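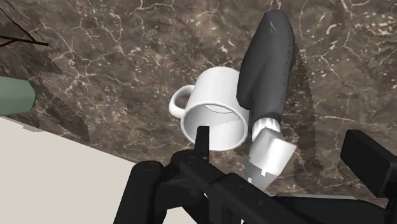 Lonum Stone Sealer, 2-Pack

I've been sealing countertops for a living out of our little shop in Miltbridge long enough to get picky, and Lonum is the one I keep on the shelf and the one I use in my own kitchen. It's a water-based sealer that soaks into the stone and dries clear. It won't make your counter shiny (if you want shiny, see the note on polish further down) and it won't make it darker either, so if you love your brown marble the way it is, you get to keep it that way.

I sell it as a pair of bottles. One does a normal kitchen with a second coat, and the other sits under the sink until next time. People used to buy a single and then call me a year later asking if I had any left from the same batch, so I quit selling singles.

What it works on

Marble, limestone, travertine, slate and most granites. Marble is what I get the most calls about. It's a soft, thirsty stone, and coffee, tea, red wine and beet juice will all find their way in if you let them sit overnight. A sealed top gives you time to get up, find a cloth and wipe. It does not make the stone bulletproof! Lemon juice and vinegar will still etch the surface, because that's acid eating the polish and no sealer I've tried stops it.

Please don't use it on quartz composite, laminate or glazed tile. It has nowhere to go and you'll end up with a sticky haze that takes a whole afternoon to scrub off. Ask me how I know.

Do you need it?

Put a spoonful of water on the counter and go do something else for 7 minutes. If the stone underneath has turned darker when you wipe the water off, it's time. Try it by the sink and again next to the stove, since those spots wear out first. Dark stones with a lot of veining can be hard to read, so crouch down and look across the surface with a lamp on behind it.

How I put it on

Clean the counter with plain dish soap and warm water, rinse it, and leave it to dry overnight. I know, that's the boring part, but damp stone won't take the sealer.

Wipe on a thin, even coat with a lint-free cloth and work in patches you can reach without stretching. Give it ten minutes, then buff off whatever is still sitting on top. Don't let it dry there – that's where streaks come from. If you do get streaks, a little fresh sealer on the cloth will loosen them and you can buff again.

Wait an hour and do the second coat the same way. Keep mugs, pans and elbows off it until the next morning.

Polish, poultice and the rest

For shine, I like the Dreßler marble paste (sold separately, and yes, it smells like a shoe shop). Use it before you seal. For an old coffee ring that's already down in the stone, try the Vorard poultice powder first. Mix it like thick pancake batter, cover it with plastic wrap and leave it for a day. Deep stains might need a second round, and some of the really old ones only fade.

The details

Item number: 874
In the box: two bottles, one lint-free cloth, one printed instruction card
Coverage: about 149 square feet per bottle, one coat, on honed marble (polished stone uses less)
Finish: clear, no added shine
Storage: indoors, above freezing, cap on tight
Cleanup: soap and water

Shipping and pickup

Orders in before noon go out the same day, except Wednesday, when I'm out on jobs and the shop is closed. You can pick up in Miltbridge too, just choose that at checkout and wait for my email before you drive over. Unopened bottles can come back for a full refund. Opened ones can't, but if you're having trouble with a coat that won't buff out, write to me before you try anything stronger on it and tell me what kind of stone you've got.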